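# Simulated gripper keeps knocking the bottle over before it closes. Is it our approach angle or the physics settings?

I help with an after-school robotics club. This year part of the team is doing the Curkine simulation challenge instead of building hardware. The task is to pick up a bottle from a bathroom counter and put it in the open cabinet. We get 100 attempts per scored run, and the layout changes a little each time.

Our picks on the practice level are fine. On the marble counter level the arm often bumps the bottle first and it tips or slides off toward the sink. Our best run so far is 13 placed. We use the stock Zovent controller with the default friction values, and the students wrote the approach code.

This is from the overhead view on one of our runs, with the bottle lying on its side in the fingers, cap toward the basin:

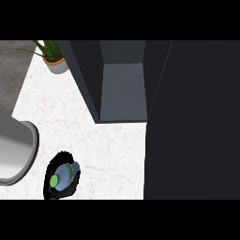
## What we have tried

- Slowing the last part of the approach. It helped a little.
- Raising finger friction. The bottle stuck to one finger and got dragged.
- Starting from a different arm pose. No change that we could see.

The students are in grade 7 and have until December, so I'd like a fix they can write themselves.

## Answers

**Answer 1 (accepted)**

Put friction back to default first. If you leave it high you won't be able to tell what the other changes do.

Then look at where your approach point comes from. The Gurneck tutorial code aims at the center of the object but comes in along a fixed direction. If your students started from that, one finger can reach the bottle early whenever it is rotated. Have them read the bottle's angle, turn the wrist to match, and stop 6 cm short. Open the fingers all the way there, then move in a straight line.

Handle upright and lying bottles as separate cases. A bottle on its side needs the fingers across the body, and you have to rotate it before it goes on the shelf if the rules want it standing. Ours did — check your rule sheet.

Also log the bottle position at the stop point and again right before closing. If it moved between the two, you hit it on the way in.

**Answer 2**

We had the same thing at the Subramaniam school club. Smaller time step fixed most of it for us. It runs slower though.

**Answer 3**

Which version of the controller? The older one closes the fingers at different speeds and you can't fix that from the approach code.

> **Comment from the asker:** It's the version that came with the challenge download. Matching the wrist angle made a clear difference on the first try. Still working on the shelf part.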